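Bench notes, touring van refit, February

Back on the Wosteo today, the old four-berth we took in at Skukside as part of a swap. I'd hoped to have the front end buttoned up by lunch and instead I spent the whole morning chasing damp along the offside window rail. Meter read fine everywhere except the bottom corner, where it jumped the minute I moved it below the trim. Pulled the trim (two screws snapped, of course!) and the old mastic came away like stale licorice. The batten behind is soft for about the length of my hand, so I'm going to cut it back to good wood and scarf a new piece in. Vlastimil Doležal thinks I should replace the whole run while it's open. He's probably right but I want to see what the other corner looks like first.

Weights, for whoever does the paperwork: I put her over the pads with the lockers empty and got 2978 pounds. Please use that and forget the number penciled inside the wardrobe door, I have no idea where it came from.

The Trengate heater lit on the third try and then ran for 11 minutes before the flame went out. Cleaned the jet, tried again, same thing. Gas pressure at the test point is steady so I'm leaning toward the thermocouple. There's one on the shelf from the last van we broke, part drawer 98, and I'll try that before anybody orders new.

Cushions went off to Gál for re-covering. They quoted up to $287 for the lounge set, piping included, and I said yes on the spot because the old fabric smelled like a wet dog had been living on it. Foam is still good apart from the long one on the nearside. 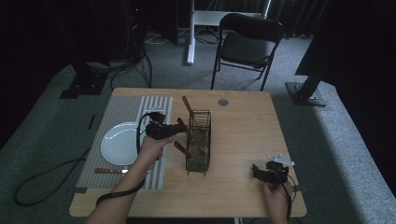
Skukside, February

Second go at the heater. Thermocouple swapped and she ran right through my coffee and most of a phone call, so I'm calling that a maybe and will run it again with the door open. Cut out the bad batten and the other corner is dry, so only the short piece needs doing (sorry, Vlastimil). New wood is glued and clamped, leave the clamps alone please! Still to do: bed the window, find two trim screws that match, check the brake cable where it rubs the axle bracket, and get the spare key copied.

Skukside workshop notes | Contact the workshop | © Skukside | Back to top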